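Gronham Block Library: README

Quilt block patterns in plain text, with cutting sizes. Last cleaned up in March. Read the part about errors before you cut anything you paid good money for.

What you get

3658 block entries, pulled together from three older lists: the Mirkdale index, the Khondokar cards, and a pile of guild handouts that nobody had bothered to merge. Each entry has a block name, a finished size, a piece count, a cutting list, and a source code. Some have a notes field. Most of the notes are blank, and a fair number of the rest say "see other list" without saying which.

I would not treat 3658 as the number of different blocks. The old lists love giving one block four names. I matched up the ones I could spot, but a churn dash with the colors swapped is still a churn dash, and plenty of those are in here as if they were something new. 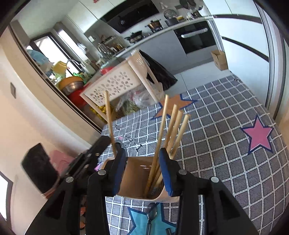 Wooden sticks in a bent-wood holder, with an orange star on the rug.

Sizes

All sizes are in inches, with a quarter-inch seam allowance. That is what the sources claim, anyway. The Khondokar cards mix finished and unfinished sizes and don't mark which is which. Where the math only worked one way, I fixed it. Where it worked both ways, the entry has size_check = no, and you should draw the block on graph paper first.

Half-square triangles are listed at the exact size, with no extra for trimming. If you cut big and trim down, add your own. I am not going to referee that argument.

What was tested

I sewed 70 blocks from the cutting lists as written, using plain cotton and the same machine throughout. 62 came out at the stated size. The other eight did not, and two of those were bad enough that the corners missed by half an inch. I picked the blocks myself and leaned toward ones I felt like sewing, so please don't turn that into an error rate for the whole library. Curved pieces and paper piecing were not tested at all. 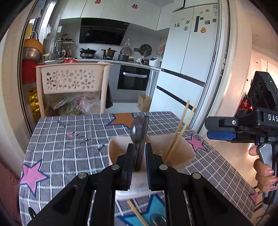 Chopsticks and a dark gray spoon at the cutlery holder, on the plaid star cloth.

Yardage

The Mirkdale index came with yardage figures. I dropped them. They assume fabric with a usable width I have never seen on a real bolt, and when I worked a few through by hand they ran around 10 percent short. Use your own calculator, or the one in Brekine if you already have it. The Brekine export file is included and opens without errors, though it rounds eighths in a way I don't trust.
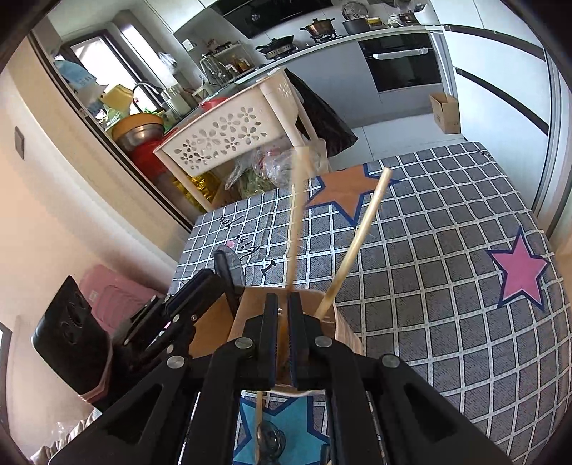

Paper cup with thin wooden sticks.

Known problems

Names starting with "Old" sort in two places.
Piece counts for sashed blocks sometimes include the sashing.
Source code G7 points to a handout I can't find.
The "difficulty" field is left over from Mirkdale. Ignore it.

Sharing

Copy it, print it, fix it. If you send a correction, say whether you sewed the block or only worked it out on paper.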